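Lecture 3: Can machines do the chores yet?
Course notes for Household and Shop-floor Automation, October
Notes by Zamfira Ardeleanu, corrected by Gaëtan Rey

Please read these notes before the exercise class. The reading from Tromcombe is still required, but only the first half of it.

3.1 What we mean by a chore

Last time we spoke about tasks that are always the same: the part comes to the same place, the arm goes to the same place, and the fence keeps people outside. Such tasks were solved many years ago, and we will not return to them except for comparison.

A chore is different. When you clear a table after dinner, you do not receive a list of the objects and their positions. You look, you decide what goes first, and you change your mind if the glass is still half full. For this course we use the following working definition: a chore is a task where the goal is simple to say, but the starting state is different each time.

By this definition, many jobs in a workshop are also chores. Sorting the returned tools at the end of a shift is a chore. Marcus Bellamy, who gave the guest lecture last year, told us that in the Tirnham workshop this job still belongs to the apprentices, although the same workshop has had welding robots for a long time. Students are often surprised by this. The welding looks harder to us, but for the machine it is the easier job.

3.2 Three sources of difficulty

Seeing. The machine must find where one object ends and the next begins. Shiny metal and glossy tabletops are troublesome, because reflections change with the light.

Holding. A gripper with two fingers can hold a surprising number of things, but not each thing in each way. A mug can be taken by the rim or by the handle. A plate that lies flat on the table is much worse: the fingers have to get under the rim, and an open gripper coming from above gets no good grip on it. Thin cutlery is a similar case.

Ordering. Some objects must be moved before others can be reached. Also, some things should not be moved to the same place. A person who clears the table does not put the book into the sink, and does not need to be told.

3.3 Results from the Wavik exercise

In the Wavik exercise we asked for one thing only: take an object from a crowded table and put it in a named container. The policy was trained on 2,000 demonstrations made in simulation. We then ran 260 trials with new arrangements of the objects. I do not give the success rate here, because you will calculate it yourselves from the log, and last year some groups copied the number from the notes.

What I want you to notice is the kind of failure. The arm did not often miss an object completely. More often it took the correct object and released it too early, or it pushed a neighboring object on the way. Mabli Lewis has put these under the heading "nearly done" in the log. In a home, nearly done can mean a broken bowl, so for our purposes it counts as a failure.

3.4 A table to think about
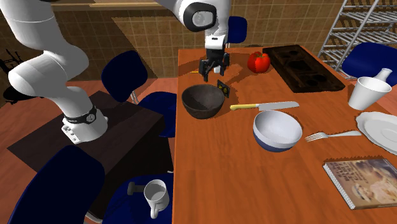
Household Robotics Teaching Group, Department of Automation, Tirnham

For the written exercise, take this simulated dining table as your starting state. The instruction to the robot is "clear the table." Work in pairs.

a) The knife and the fork are both near the white bowl with the blue band. Write down in which order you would move these objects, and where the fingers should take each one.

b) The red pepper is food, and the paper cup is perhaps garbage. What must the machine know to treat them differently? Can it learn this from the picture alone?

c) The white mug is on a chair. Does "clear the table" include it? There are good arguments for both answers. I will accept either one if you explain it well.

d) Choose the object that you believe is the most difficult for a gripper with 2 fingers, and say why.

One page is enough. Drawings by hand are welcome.

3.5 So, can they do it yet?

My answer for this year is: parts of it, slowly, and with a person nearby. Picking up one known object is in good condition. Finishing a whole chore without help, in a room that the machine has not met before, is not.

Tincuța Tănase does not agree with me completely. She will present the Cù project in the next lecture, and she thinks I am too careful about long tasks. Please prepare one question for her.

Hand in the exercise on paper before 3 p.m. on the day of the next lecture. The trial log is in the course folder under "Wavik."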